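Notes from the Lemon Department

Posted in: work, kitchens, small defeats
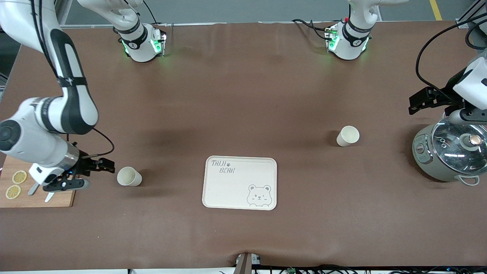 What I do all day

My aunt thinks I build robots. I've stopped correcting her, because the truth takes longer and is less impressive: I make two robot arms do kitchen chores, over and over, while a computer writes down what happened. Each run from start to finish is called an episode. When we have enough episodes, they get fed to a model, and the model tries to learn the chore for itself. Mostly it learns my bad habits.

The project is called Pameck. It lives on the ground floor of a former carpet showroom in Billcombe, which I mention only because the building still smells like carpet when it rains.

This month is lemons. There's a cutting board on the left with a couple of slices on it, and the right arm gets the knife. The left arm has the rice cooker side of the table. In between sit a cream tray that says TAIJI BEAR, with a winking bear in the corner, and two paper cups tipped over on their sides. I have spent more hours with that bear this summer than with most of my friends.

The target

We owe 530 good episodes by the end of July. "Good" is doing a lot of work in that sentence. As of Wednesday I had 240 that passed review, plus a folder called "maybe" that I open when I feel strong.

The rules for a good one were written up at our Pultitdale office, where they have a proper kitchen and, I suspect, never use it. No long pauses. No dropping things, unless you pick them up again in a way that looks like a plan. No swinging the knife over the tray. The episode ends when both arms are back where they started, and if you hit the stop pedal a second early you get to do the whole thing again. I have hit it early enough times to have opinions about the pedal.

Being boring on purpose (but not too boring)

When I started, I tried to do every episode perfectly. Same reach, same angle, same speed. I got some 70 of them in a row and was very pleased with myself, and the model trained on them was excellent as long as nothing in the world ever moved. Shift the board by the width of a thumb and it would cut the air next to the lemon with total confidence.

So now I mess things up between runs. Cups get moved, the tray gets turned, a slice goes up or down the board. We have a sheet that tells you how to shuffle, because people left alone are terrible at random. Mine always drifted into tidy little rows. I am apparently a person who lines up paper cups, and I had to learn this from a spreadsheet.

The other thing I do now is make small mistakes and fix them. Reach a bit wide, stop, come back. The model needs to see what recovering looks like, or the first time it misses it just sort of carries on with its life. These episodes are the hardest to do well. Try missing a lemon by exactly the right amount before coffee.

The knife

People ask about the knife. It has a short blade and a grey handle, and it is the most annoying object on the table. Grip it a hair too far back and the tip wanders. Grip it too far forward and you've blocked your own view of the slice. On the Limsakul setup, where I trained, we practiced with a butter knife and a banana, and I'd like those days back.

My one useful tip, for anybody else in this line of work: pause the session every time you catch yourself rushing. I can see it in my own recordings. Somewhere after lunch the arms start moving like somebody late for a bus, and every one of those runs goes in the bin or, worse, gets through and teaches the model to be late for a bus too.

What's next

If the review goes well, August is 200 episodes of folding dish towels. I'm told towels are worse. I've also been asked whether the bear can stay, and I said yes before they finished asking.

Back to it. The afternoon batch starts at two, and I still have to go buy lemons.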